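Wording for a newspaper obituary, and what they charge
Family Notices board > Writing and placing notices

bratside_mike
My aunt died in May and I've been asked to write the notice. The paper charges by the line after the first 8. Do I have to list all the nieces and nephews by name? There are a lot of us and it adds up.

stekin
You don't have to list anyone. "Also survived by many nieces and nephews" is normal. Put the long version on the funeral home's site, where length usually doesn't cost extra.

oldprumari
I disagree. People cut these out and keep them. My mother's notice left out the grandchildren to save money and my sister still brings it up. Pay for the lines.

bratside_mike
It would be close to $100 more with all the names. The estate is small.

oldprumari
Split it among the cousins then. That's a few dollars each.

Sofia Barros
Ask for the draft proof before you pay. Ours came back with the town wrong and the visiting hours missing. We sent the fix at 5 p.m. and they still got it in. Also check whether the photo is billed separately.

stekin
Good point on the photo. At our paper it counted as 8 lines.

eskildsen_k
Does anyone put the cause of death anymore? My uncle wants it in and his daughter doesn't.

oldprumari
Leave it out if the daughter objects.

Sofia Barros
I'd say it depends on what he would have wanted. Some families ask for gifts to a hospital ward and then it makes sense.
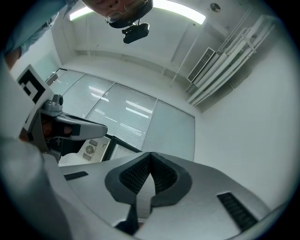
Presico Family Notices Team

stekin
Mike, one more thing. Married names. Write "Anna (Paul) Reed" only if the paper uses that style, otherwise "Anna Reed and her husband, Paul." Mixing the two looks careless.
Şükran Tekin

bratside_mike
Thanks. I'm going with the short list in print and all the names online. Two cousins offered to chip in, so the photo stays.

oldprumari
Still think you should print the names, but it's your family.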